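Tutitz: Kleidertausch sammelt schon vor der Eröffnung fast 625 Teile

Der Kleidertausch in Tutitz bekommt im April einen festen Raum. Die Gruppe um Hwa-young Wi hat von der Gemeinde den früheren Leseraum neben der Turnhalle erhalten, zunächst für ein Jahr. Bisher wurde zweimal im Jahr im Foyer der Schule getauscht, und was übrig blieb, musste am selben Abend wieder nach Hause getragen werden.

Seit der Ankündigung sind fast 625 Kleidungsstücke zusammengekommen. Weil der neue Raum noch gestrichen wird, liegt alles bei den Mitgliedern zu Hause, auf Betten, in Fluren und in einem Fall in der Garage. Dort wird auch sortiert: zuerst nach Jahreszeit, danach nach Größe. Stücke mit Pailletten oder Stickerei werden einzeln flach ausgelegt und geprüft, bevor man sie faltet.

«Bei den Pailletten geht oft nur ein Faden auf, und dann verliert man eine ganze Reihe», erklärt Ji-hoon Cheon, der die Reparaturen übernommen hat. Er näht mit der Hand, am liebsten am Abend nach 20 Uhr, wenn es in der Wohnung ruhig ist. Für kleine Löcher im Strick nimmt er Wolle aus alten Pullovern, die man nicht mehr tragen kann.

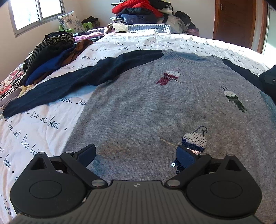 Grauer Strickpullover mit Papageien aus Pailletten, dahinter weitere Kleidung auf dem Bett.

Bezahlt wird beim Tausch weiterhin nicht. Wer ein Stück bringt, bekommt eine Marke und kann dafür ein anderes mitnehmen. Neu ist eine Grenze: Pro Haushalt werden an einem Tag höchstens 64 Teile angenommen. Im letzten Herbst waren einige Familien mit vollen Autos gekommen, und die Tische im Foyer reichten nicht mehr.

Für den Raum fehlen noch Kleiderstangen und ein großer Spiegel. Die Gruppe hat dafür 2084 Euro gesammelt, einen Teil davon durch einen Kuchenverkauf. Der Möbelladen Remell gibt außerdem 100 Kleiderbügel ab — gebraucht, aber gerade und sauber, wie Wi betont.

Nicht angenommen werden Unterwäsche, Schuhe mit abgelaufener Sohle und Bettzeug. Mützen und Taschen sind willkommen, wenn die Verschlüsse noch funktionieren. Die Kleidung soll gewaschen sein. Wer nicht selbst kommen kann, darf seine Sachen nach Absprache abholen lassen, Kyung-tae Kong fährt dafür durch den Ort und die beiden Nachbardörfer. Anmeldungen nimmt das Gemeindebüro am Vormittag entgegen.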